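Crafts & Play > Pretend Food > Table Games

How to Set Up a One-Plate Pretend Lunch

9/22/22 — posted by the Parry Play Table

I love pretend food. I love it even more when there's hardly any of it! For years I dumped the whole bin on the table and wondered why the kids spent the entire time digging and never got to the lunch part. Then last July at our Lindville playgroup I put out one plate and a couple of foods, and the game went on for 15 minutes before anyone asked for more. I've set it up that way ever since.

What you need

One plastic plate, the plainer the better
Two play foods that look nothing alike
A plain tabletop, or a plain mat big enough to cover a busy one

Step 1. Clear the table and pick your plate

Take everything off first. Crayons, cups, yesterday's puzzle, all of it. A dark or gray surface is wonderful for this, and a pale plate on top of it can be spotted from across the room. If your table has a loud pattern, a plain mat does the same job (ours is from a little shop called Mestier and it wipes clean in a second).

I'm a big fan of a plate with a rim. Little hands get a lip to hold, and round foods are less likely to go rolling off into somebody's lap. 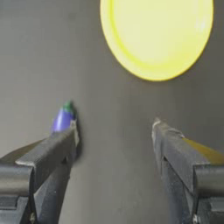

Pale yellow plate on a gray tabletop.

Step 2. Decide where the plate goes

For one child, I like the plate close in, right where their hands already are. For two kids sitting across from each other, slide it to the middle so both can reach without standing up. Try it yourself first — sit in the small chair, stretch out your arm, and see how far you get!

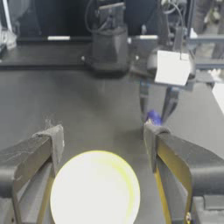
Once the plate is down, leave it there for the whole first round. Kids get attached to the idea that lunch happens in one spot, and it makes the "serving" feel like a real event. You can move it later for a harder version.

Step 3. Choose the foods

Pick a vegetable and something that isn't one. A toy eggplant is my favorite, hands down. It's glossy, it's a great color, and the fat end and skinny end give you so much to talk about. Which end would you hold? Which end has the stem?
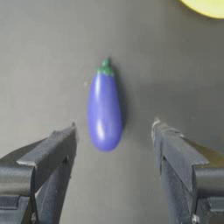

For the second food, go for a different color and a different feel. A crumbly-looking nugget next to a smooth eggplant is perfect, and kids who are picky at real meals have a lot to say about that pair. We also have a Faka set in the closet with 300 tiny pieces, and it's gorgeous, but save that kind of thing for sorting games.

Step 4. Lay it all out

Start with the plate empty and the foods down on the table, with plenty of space between them. Bunched-up foods get grabbed together. Spread out, each one becomes its own choice.

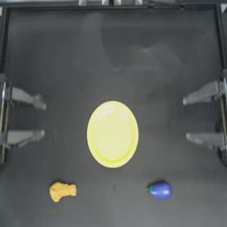

Now hand out the first order. "May I have the eggplant, please?" Wait while it gets served, say thank you, pretend to eat it (chew loudly, they love that) and put it back on the table. Then order the other one. After a few rounds, trade jobs and let your child be the hungry customer.

Ways to stretch the game

Ask by color or shape and skip the name.
Order both foods, one after the other, and see if the order sticks.
Turn the eggplant to point a new way before each round.
Add a third food once two gets too easy.

Last updated: 9 months after first posting, with a new mat tip in Step 1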